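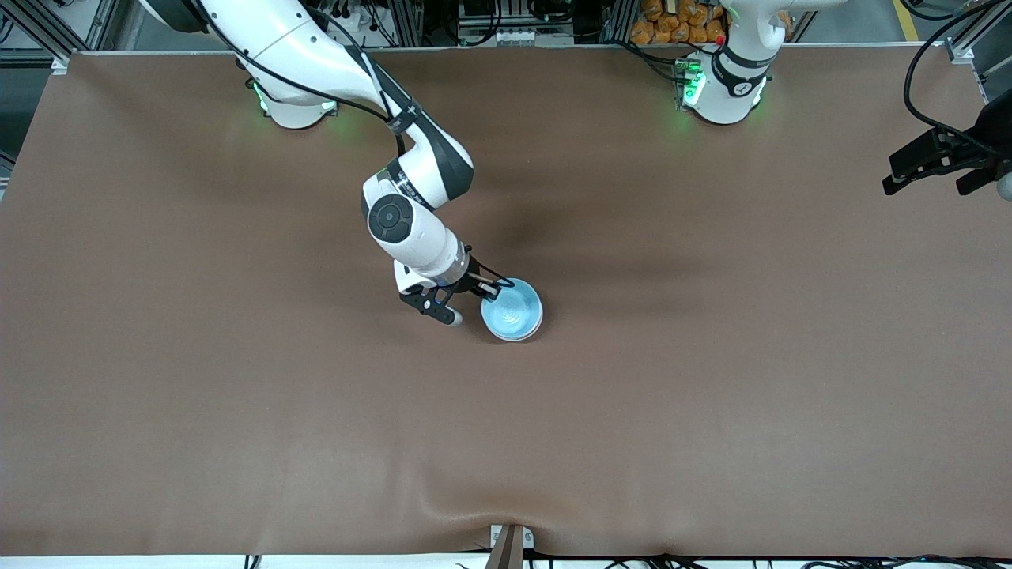
Opening the Estusside Sound Archive: A Note on Licensing

May 8, 2021

The Estusside Sound Archive has completed the first stage of its move to open licensing. As of this week, 1274 recordings may be downloaded, copied and adapted by any member of the public under an attribution license. The remainder of the collection, which holds 3000 items in total, will be reviewed as rights information becomes available. I have worked on the archive's rights policy for three years, and I would like to set down on this blog how the present arrangement was reached.

The recordings consist mainly of interviews, church music, radio talks and street sound made in and near Estusside. Most were deposited by families or by local clubs. The deposit forms in use before the archive had a written policy asked the donor to agree that the material could be "kept and used for study." That wording gave the archive permission to play a tape to a visitor in the reading room. It did not clearly permit the archive to place the same tape on a public website, and it said nothing at all about reuse by others.

Choice of license

Three options were considered. The first was a license restricted to noncommercial use. Several donors preferred it, and it remains available on request. Our difficulty was one of definition: a teacher who sells a workbook at cost, or a local station that carries paid notices, could not be told with confidence whether the use was allowed. The second option was a full dedication to the public domain, which the archive was not in a position to make for works it does not own.

The third option, attribution only, was adopted as the default. It asks the user to name the speaker or performer, the person who made the recording and the archive, and to state whether changes have been made. Cameron Yule of Osei, who advised on the wording of the new deposit form, recommended that the credit line be supplied with each file so that users need only copy it. This has been done.

Contacting donors

Letters were sent in April to the donors or heirs for whom we held an address. A second group was reached through the Poston family history society. Where a donor declined, the recording has been left under its former terms and the catalog entry says so. In 40 cases the donor agreed to open access but asked that a private address or the name of a living relative be removed from the audio. Those edits are finished, and the complete versions are held in closed storage.

Interviews with more than one speaker required separate treatment. The person who held the microphone and the person who answered the questions may each have an interest in the result, and we did not treat one signature as sufficient for both.

Catalog records

The catalog itself, as distinct from the recordings, has been released without conditions. The records were exported from Prorkine, our cataloging system, and may be taken in whole or in part. Users should be aware that place names in the older entries follow the spelling of the original labels and have not been standardized.

Corrections to credits, and questions from donors who did not receive a letter, should be sent to the archive in writing with the item number.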